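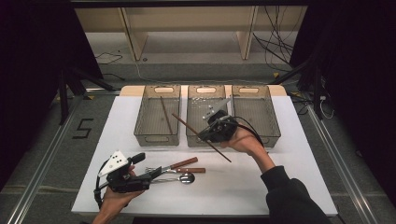

Okatitz invites applications for 11 places on a working group that will draft a code of good practice for hand-held gripper work in shared rooms. The code will cover the people who carry out sorting and handling tasks with such grippers so that the recordings may later be used to teach robots, and it will be offered to any organisation that wishes to adopt it. Most of the tasks concerned are modest in scale: chopsticks, knives, forks and spoons on a white board on the floor, three plastic baskets along its far edge, and one person working with a gripper in each hand. Existing safety rules for industrial robots say little about work of this kind, in which the tool is held by a person, its cable passes over the hand, and the session may last for much of a working day. The group will be asked to set out what a careful employer should provide and what a participant may reasonably expect.

Background

The project is carried out by Okatitz together with Curnach, which provides the meeting rooms and the practice area, and Leemans, which will edit and publish the finished text. A first outline was circulated in January. It drew 147 written comments, many of them on posture, rest breaks and the handling of cutlery with a blade or tines. The outline and a summary of the comments will be sent to all those who are offered a place.

Scope of the code

The group will prepare rules under the following headings:

Floor-level work, including kneeling, seating, padding and the length of each session.
Cables, stands and rails in the working area, and the paths by which people enter and leave it.
Sharp and pointed objects, their storage between sessions and the circumstances in which blunt items should be used in their place.
The marking of station positions on the floor, so that equipment is returned to the same place after cleaning.
Recording sessions, consent, and the right of a participant to have a recording withdrawn.
The reporting of injuries and near misses.

Questions of robot design and of software fall outside the scope. Proposals on these subjects will be passed to the Fududel panel, which meets separately.

Who may apply

Applications are welcome from persons aged 18 or over who have carried out, supervised or assessed work with hand-held grippers or similar tools. Experience in occupational health, physiotherapy, workshop safety or the writing of standards will also be considered. A university degree is not required. At least 2 places are reserved for persons whose main work is carrying out the tasks themselves, and applicants who wish to be considered for these should say so at the top of their letter.

Employees of Okatitz, Curnach and Leemans may attend meetings as observers but may not hold a place.

What is expected of members

Members will attend one meeting each month and read draft text beforehand. Each member will also spend one morning in the practice area, using the grippers under supervision, before taking part in any vote on the wording. Members with a condition that makes floor-level work unsuitable may do this at a table - please mention it in the application so that the room can be prepared.

Members are required to declare any financial interest in the makers or sellers of handling equipment. A declared interest does not in itself prevent membership, but the member concerned will not vote on the clauses affected.

Payment and expenses

Each member will receive a fee of 2,000 euros, paid in equal parts on adoption of the first full draft and on completion of the final text. Travel by public transport will be refunded on presentation of receipts. Care costs for children or dependent relatives may be claimed on the same form.

How to apply

Applications should consist of a letter of no more than two pages and a short account of relevant experience. References are not needed at this stage. Letters may be written in English or German and should be addressed to the Code of Practice Office, Okatitz, and marked "Working group".

The closing date is Sunday, May 9, 2021. Applications received after that day will be kept on a reserve list and considered only if a place falls vacant. All applicants will receive a written reply.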